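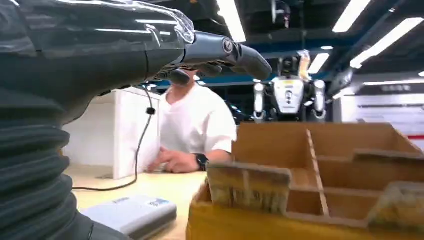

Members who hold digital coins in their own name, outside an exchange, are responsible for the safe keeping of the recovery phrase at home. The Hosside Savers' Association offers the following household guidance. Begin at a clear table with good light; a light wooden table, such as the one in the photograph, makes a dark notebook or a dropped metal plate easy to find. Keep telephones and laptops in another room while the phrase is being written.

Writing the phrase
Use pencil or archival ink on plain card. Ballpoint fades in a warm loft and runs in a damp shed. Number each word, write in capitals and read the list back against the device before putting it away. Do not photograph the card or send it to a printer.

Storing the card
Make 2 copies and keep them in separate buildings. Kitchen drawers, biscuit tins and freezers are poor choices — they are the first places a burglar looks, and the last of them is damp. A sealed pouch inside a small fire-resistant box is adequate for most homes. Change the drying sachet every February.

Stamping on metal
A steel plate will outlast card. Clamp it to the bench, wear eye protection and practise on scrap before starting. Allow 8 minutes for each word at the first attempt. File down any raised edges and wipe the plate with a dry cloth.

Checking
Inspect both copies once a year and tell an executor where they are kept, without disclosing the words.

Questions may be addressed to Soudabeh Daneshvar at the Urthorpe office. Page reviewed Mar 11, 2026.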